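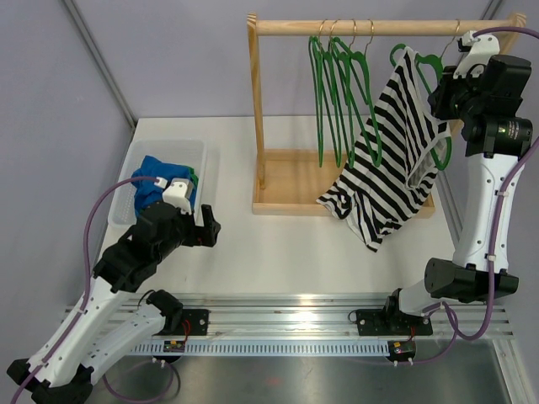 Home News Events Swap Shelf Contact

Coat swap is back, bring the big ones

10/31/18

Quick one this month as the newsletter goes to the printer tonight and I still have the parking notice to type up.

The winter coat swap opens at the Plindham hall on Mulder Street, same room as last year, side door. Doors at 10, we close at 3 and we mean 3. Last time people were still trying on parkas while the chairs were being stacked.

How it works. Bring a coat, take a coat. No coat to bring? Come anyway. Kids' sizes go fastest, so if you have snowsuits in the attic please dig them out now and not the week after. We had 76 coats come in last year and the under-sixes were gone before lunch.

What we want: winter coats, rain shells, fleece, snow pants, boots in pairs. Tie the boots together. Gloves and hats OK if clean. What we can't use: anything with a broken main zipper, anything that smells of the garage, single boots (yes, again), suits, bathing suits, curtains.

Please wash first. Check the pockets. Celeste Rocha has an envelope of things found in pockets in August when she sorted the leftovers, including a house key on a red string and a library card from two towns over. If the key is yours call her, she would like it out of her kitchen drawer.

Drop off early if you can. Abílio Guerreiro will take bags at his porch on Clultier Avenue any evening after 6, the house with the green mailbox. Ring the bell, don't just leave them on the steps, it rains. Two bags per household if possible, he has a small hallway. Label the bag with sizes. A piece of masking tape is fine.

Sizes on the day: mens by the windows, womens along the stage, kids in the little room off the kitchen. Teens were all mixed in with adults last time and we got complaints, so they get there own table now. Long coats hang, everything else gets folded. If you take something off a hanger and don't want it, hang it back up please. Not over the piano.

Hangers. We are short. Plastic or wood, not the wire ones from the cleaners, they bend under a wool coat. Roughly 300 would do it and we are nowhere near. Drop them with your bag.

Coffee and soup from the kitchen, pay what you like, the money goes to the boiler. Makside Laundry on the corner is giving us a day's use of their big dryers again for the blankets, so thank you to them.

Whatever is left over goes to the shelter in the county seat that same evening. We need one person with a van or a truck with a cover. Fuel paid. Call Abílio.

Repairs table: two people so far who can sew on a button or fix a hem while you wait. No zippers, they take to long. If you sew and have an hour call Celeste, especialy for the afternoon.

Parking is on the street only, the lot behind the hall is being resurfaced. Do not block the bakery.

Recent items
Leaf pickup: new route map
Hall boiler fund, where we are
Lost cat on Clultier Avenue (found)
Soup recipes from the fall supper
Piano tuner wanted

Plindham Neighbors Newsletter | Contact us | © 2018 | Back to top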